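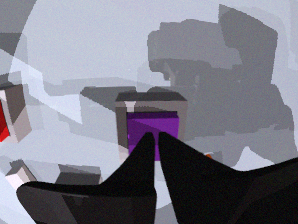
Figure 1. A purple block inside a square, open holder.

Unit 2: Storage and Handling of Archival Records

Students are expected to read this handout before the Thursday session at the Clekell Reading Room. The unit covers the arrival of new records, their sorting, and their placement in boxes.

Each incoming group of papers receives a number before any folder is opened. The Davon papers, used in class, are entered as group 2953 and fill almost 600 folders. Original order must be kept. Where a folder has no title, the student supplies one in brackets.
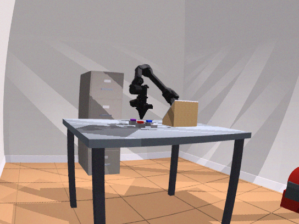
Metal clips and rubber bands are removed at the sorting stage and noted on the work sheet. Folded maps are opened slowly and stored flat. No box may hold so many folders that one cannot be drawn out with two fingers.

Written work: prepare a box list for the first 200 folders of the Forar series. Lists are to follow the form given in Unit 1 and are handed in at the start of class.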